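Girkeo Members' Forum
Workspace Policy and Practice
Thread: Revised guidance on shared desks (clear surface rule)

FacilitiesDesk
Posted 23 August 2022

Colleagues are invited to comment on the revised guidance for shared desks before it is adopted. The principal change is in paragraph 2, which at present asks that all surfaces be cleared at the end of each working day. Under the revision, members may leave small items of stationery in place overnight, provided that they occupy no more than 25 per cent of the surface and that no papers bearing personal details are among them.

The remaining paragraphs are unchanged from the version issued in February. Comments should be made in this thread and should refer to the paragraph concerned.

Elikem Asamoah

g_shetty
I am grateful for sight of the draft. I do not support the change to paragraph 2. The present rule is understood by everyone and can be applied without argument. A percentage cannot. I do not wish to see members of the Mamov office measuring one another's desks with a ruler, and I suspect the cleaning contractor will simply decline to wipe any desk on which something has been left.

Gangadharan Shetty

northwing_rep
I must respectfully differ from the previous contributor. The clear surface rule was written for a building in which each member had a lockable drawer. On the second floor at Mamov we have 88 members and 50 drawers. Those without a drawer carry their pens, erasers and notebooks home each evening or lose them. Several have complained to me of losing items left out for a single night.

A marker, a pencil and an eraser do no harm to anyone.

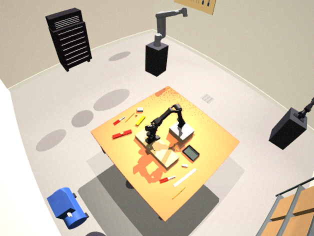 The harm arises from papers, cups and food, and the guidance already deals with these in paragraphs 4 and 5. I would therefore support the revision, and would go further by removing the percentage and listing the permitted items instead.

g_shetty
A list will be out of date as soon as it is printed. Are headphones stationery? Is a desk calendar? We had precisely this discussion over the lockers at Sitompul, and the list ran to two pages before it was withdrawn.

On the matter of drawers, I accept the point. The proper remedy is to buy more drawers.

northwing_rep
The request for further drawers was submitted in February and has not been answered. I should be glad to forward a copy.

archive_room
May I raise a separate matter under paragraph 6? The draft refers to "trays supplied by Zorkurach". These were never delivered to the archive, and we have been using box lids. If trays are to be compulsory, they should be supplied before the guidance takes effect. If they are optional, the word "must" ought to be replaced by "may".

FacilitiesDesk
I thank members for their comments and respond as follows.

Paragraph 2: I take Mr Shetty's point about measurement. The figure was intended as a guide and was not meant to be enforced. I shall propose the wording "a small part of the surface". I am not minded to adopt a list.

Paragraph 6: "must" was an error and will be corrected. I shall ask Zorkurach about the outstanding trays.

The request for drawers is with the finance office. I have no date for a decision.

Elikem Asamoah

g_shetty
"A small part" is worse than a percentage, as it leaves every case open to dispute. I ask that my objection be recorded.

northwing_rep
I can accept the new wording, provided that the cleaning contractor is told of it in writing. Members should not return in the morning to find their things in a bag by the door, as has happened on our floor.

FacilitiesDesk
Both points are noted. The contractor will receive a copy of the final text. Comments on paragraphs 3 to 5 are still welcome.

archive_room
Paragraph 3 has two sub-paragraphs marked (b).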